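Laundry Season: A Gallery from the Araya Folding Set 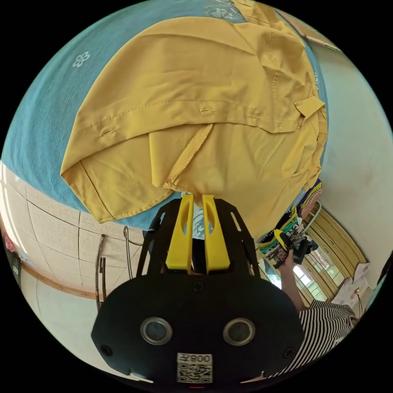 Shirts took over our lives in December, and I could not be happier about it! Araya is our collection of clothes-handling examples, gathered by hand in ordinary homes so that a learning system can pick up how people deal with laundry. We stopped counting at 3,708 recordings for the first release, and every one of them was made by a person holding a gripper and doing a chore. The mustard-yellow shirt on the teal fabric is a favorite of mine, with the yellow fingers right up at the lower edge of the cloth and the buttonholes showing along the band. A button-up is such a good teacher. It has a placket, a collar, a hem that wants to go its own way, and creases that never land in the same place on the next try. The folded bundle in the other hand has green, black, white, yellow and prints in it, and I love that mix, because a model that has only met plain white T-shirts gets a shock the first time it meets a pattern.

Captions by Mandla Kekana. The notes below go with the set and answer most of what people write to ask me.

What we collect

One recording is one small job from start to finish: pick up a garment, open it out, fold it, put it on the pile. We keep them short. Most run under a minute, and the long ones are nearly always fitted sheets (you have my sympathy if you drew the fitted sheets). The people recording use their own clothes and their own furniture, and we ask them please not to tidy up first. Beds, sofas, kitchen tables, the top of a dryer, all welcome. We had a wonderful batch done on an ironing board that wobbled the whole way through, and it stayed in.

How a session goes

Everyone starts with 20 practice folds that we throw away. After that the hand settles down and the motion gets smooth, and you can really see the difference when you play the first and last practice runs side by side. Then come the real ones, in blocks, with a stretch and a glass of water in between. Close the fingers fully before lifting. Pause for a beat at the end of each fold. If you drop something, pick it up and carry on, and leave the recording alone! Drops and second tries are some of the best material we have, and early on we lost plenty of them to people being polite and deleting their mistakes.

Keep the speed natural. Newcomers tend to go slowly and carefully, as if the shirt were made of glass, and a model trained on that folds slowly and carefully too. Ten minutes in, most people have forgotten about it and are folding the way they always do, maybe with the radio on.

Labels

Each recording gets a line of plain text, written by whoever did the fold. "Sleeves in, then in half, then half again." "Grabbed the hem, missed, grabbed it again." We tried a fixed list of phrases first, and it was tidy and rather lifeless. The free text brought in all the words people use for the same thing (there are a surprising number of ways to say "smooth it out"), and it's much more fun to read.

A second person checks the line against the recording. When the two don't match, the label gets rewritten and the recording stays as it is.

Where it goes

Araya feeds into Erard, our training pipeline, which lines up the views, trims the dead time at the ends and sorts everything by garment. From there a first model gets trained on 1,000 recordings, and we try it on clothes it hasn't met. Long sleeves are still the hard part. It reaches for the cuff when it should go for the shoulder, and then the whole shirt twists. More shirts, then! Stripy ones, slippery ones, ones with the buttons done up and ones left open, and anything with a hood.

Towels, on the other hand, are going beautifully. I watched it fold a bath towel last thing in the evening and called my sister to tell her.

Coming up

Wiltitz is the sister set, all kitchen work: drying plates, putting away cutlery, getting lids onto the right containers. Gavano will be bags and zippers, and we're only at the stage of arguing over which bags. Both use the same session routine as the folding set, so if you've recorded laundry with us you already know what to do.

Version 2 of the folding guide is ready for anyone starting a new block. The changes are small: the section on collars is longer, there's a page on knitwear, and socks have been moved to the back, where they can be done in pairs at the end of a session. Send your questions about collars to me, I'm always glad to talk about collars.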